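Plotov Gripper Finger Pair (club kit, black) 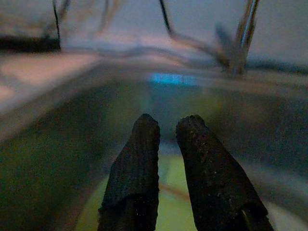 So I run the after-school robotics club in Sidham, and these fingers started out as something I made just for us. Then Katia Cocco's team saw them at the April meet and wanted a set, and now I've got a little shop page. Funny how that goes!

You get two fingers, black, with rough tips (please don't sand them smooth, the grip is in the roughness). They aren't a mirrored pair. One is tall and pretty straight, the other is wide at the base and tapers up, and I like that a lot for picking small stuff out of shallow trays. They do show dust, so wipe them down with a damp rag between runs.

Open width is 86 mm. They bolt onto the Kinnunen wrist mount with the screws you already have. If your club is on the Plerasico arm you'll need the adapter plate, so add that at checkout or you'll be emailing me the night before your match – Aarne Jääskeläinen, you know I mean you.

Our kids got 200 practice picks out of one pair before I swapped them, and the old ones are still in the spares box.

Price: $169 a pair, adapter plate $5 extra
Next batch ships 16th September
Clubs and classes: write me before ordering if you need a school invoice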